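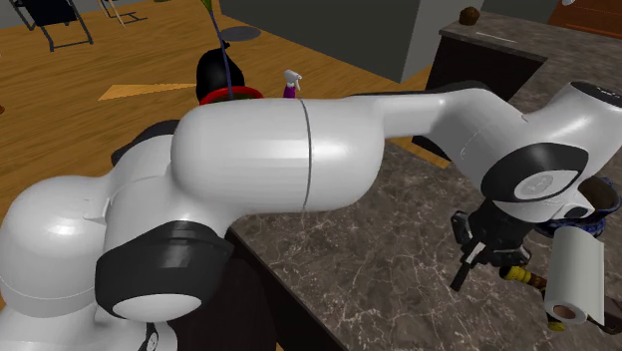 *White arm with black joint rings and a two-finger gripper. Computer rendering.*

# Nisten Street Community Laundry: Frequent Questions

Please read this page before you write to us. Most letters we receive ask one of these questions, and the answer by mail can take some days.

### When are you open?

From 6:30 in the morning until 10 in the evening. The last wash must start before 8:45 p.m. In July we close one hour earlier.

### Do I need to be a member?

No. Everybody can wash here. Members pay less for each wash and can reserve a machine one week before. Guests can reserve only on the same day.

### How do I become a member?

Fill in the form at the desk, or ask us to send it by email. You need a paper that shows your address. If you live in the Grodis buildings, your rental contract is enough. You will get a card with a number, and you must keep this number, also if you lose the card.

### My card does not work at the machine. What can I do?

First try the card at the other reader, the one next to the change machine. If it works there, please tell us which reader refused it. If it works at neither, the card is probably damaged and we will make a new one. The first new card is free. The money that was on the old card is moved to the new one — this takes until the next morning.

### Which size of machine should I take?

The small machines are good for one person's clothes of one week. For blankets and curtains please use a large one. A blanket which fills the drum completely will not get clean, even if the door closes.

### Can I wash rugs?

Cotton rugs without rubber on the back, yes. Rugs with rubber, no. The rubber breaks into small pieces and goes into the drain, and last year we had to stop 2 machines for this reason.

### Can I bring my own detergent?

Yes, liquid or powder. Please do not use the capsules in the small machines, they do not always open in the short program. We also sell Josance powder at the desk, in bags for one wash. It has no perfume.

### Is it allowed to dye clothes?

Only in machine 106, and only if you reserve it for this purpose. After dyeing you must run one empty hot wash. The empty wash is included in the price.

### How long may my laundry stay in the machine?

Fifteen minutes after the end of the program. Then another customer may take it out and put it in one of the baskets on the long shelf. We know that not everybody likes this, but in the evening there is no other way.

### I forgot something. Where is it now?

We keep forgotten things for six weeks in the cupboard behind the desk. Single socks we keep for two weeks. After that, clothes in good condition go to the Thygesen thrift shop and the rest is used for cleaning.

### The machine took my money but did not start.

Write down the machine number and the time, and give it to the desk or put it in the gray box at the door. The money goes back to your card. If you paid with coins, come to the desk during the day, because in the evening there is no cash in the office.

### Where can I park?

You can stop in front of the door for ten minutes to unload. For longer, use the parking lot behind the Grodis buildings. The code for the gate is 732.

### May I bring my dog?

In the waiting room, yes, on a leash. Not between the machines.

### How can I reach you?

Call extension 1767 through the Nisten Street switchboard, in the mornings only. In the afternoon please write.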